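Border transit seminar in Drokumow: is the program worth the trip?

Forum: Regional Affairs > Conferences and Seminars

kestrel_desk
The Kuo Institute has posted the program for its spring seminar on transit rights and small-state stability. Format is the same as last year: a morning panel on treaty law, a closed lunch, then an afternoon session on the Mumora corridor. Registration is capped at 140. Pasting the institute's notice below. I am trying to decide whether the afternoon session justifies the fare.

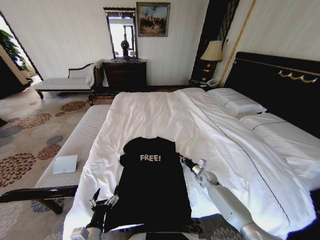 DROKUMOW, April – The Kuo Institute will hold its spring seminar on freedom of transit and the stability of landlocked states at its headquarters on Pastetti Square, starting at 9:30 am. Speakers will review the Mumora transit protocol, the status of seasonal workers who cross under it, and the dispute procedure in its annex. Papers will be circulated to registered participants before the opening session. Questions will be taken in writing.

End of notice. Has anyone here attended one of these?

annex_b
Went last year. The legal panel was solid. The corridor panel was four prepared statements read aloud, and the written questions were filtered by the moderator. I submitted 2 and neither was read.

plainterms
Filtering is normal when officials are on the panel. They would not come otherwise. The papers are the useful part, and you can request those by mail a month later.

annex_b
You can request the final papers. The drafts handed out at the seminar are different. Last year the draft on worker permits had a table of refusals by crossing point, and the published version dropped it.

plainterms
It dropped the table after a correction from the permit office. The figures mixed refusals with applications returned for missing documents. Those are separate categories under the protocol, and combining them made the refusal rate look much higher than it was.

annex_b
A returned application has the same effect on the applicant if the season ends before it can be refiled. The table should have been split into two columns and kept.

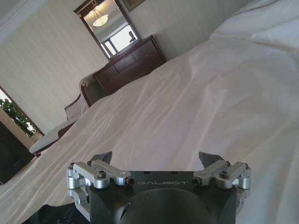
My objection to the afternoon session is the same. The program lists "status of seasonal workers" as a topic, but there is no speaker from a labor organization, so the only account given will be the administrative one.

kestrel_desk
Is the dispute procedure covered in any detail? That is my main interest. As I read the annex, a state can suspend transit for up to 40 days before arbitration is available.

tollgate
Correct on the 40 days, but the period restarts if the suspending state issues a new notice on different grounds. That is the weakness in the text. The legal panel should cover it in the morning, so you could skip the afternoon.

plainterms
The restart reading is contested. The annex says "a suspension," singular, and the drafting record supports counting consecutive notices together.

tollgate
The drafting record is not binding on the arbitrators. Until there is an award on the point, both readings are open.

kestrel_desk
Useful, thanks. Fare and one night come to about 500 for me. I will register for the full day and leave after the legal panel if the afternoon papers look thin. Will post the draft titles once they are circulated.

annex_b
Please include the permit paper if there is one. I would like to compare it with last year's draft.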